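Subject: Re: [chore-bench] Are textile tasks ready for the September list?
From: Carleen Tamihana

Manaia Kereama wrote:
> Coka folds towels from a flat start without much trouble. I would
> call household textiles solved and move the hours to dishes. Is
> anyone still seeing failures that aren't just slow cycle times?

Yes. Flat towels are the easy end. Our failures at Plercombe are with small knits going into or out of a wire rack, where the cloth and the rack both have to be tracked. I went through 1342 attempts from the Gudia policy; 760 finished unaided.

1. Grasp. Closed fingers hide the middle of the item, and the policy has to infer the rest from whatever sticks out on either side. Gray knit against black pads is the usual case.

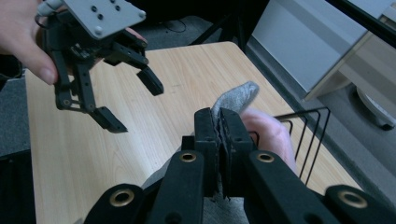 2. Transfer. Most of the loss is here, 218 attempts. Thin rods drop out of the depth map, and the planner treats the rack as open space. Soft items also swing on the way over and arrive at a different angle than they left.

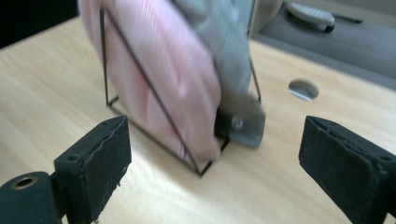 Slowing the arm to half speed recovered 53 of those on a rerun — useful, but a person does the same job in a few seconds. Figueroa's tactile pads may help with item 1. I don't expect them to change item 2.

I would keep textiles on the list and split flat folding from rack work, scored separately. Logs are on the usual share.

Carleen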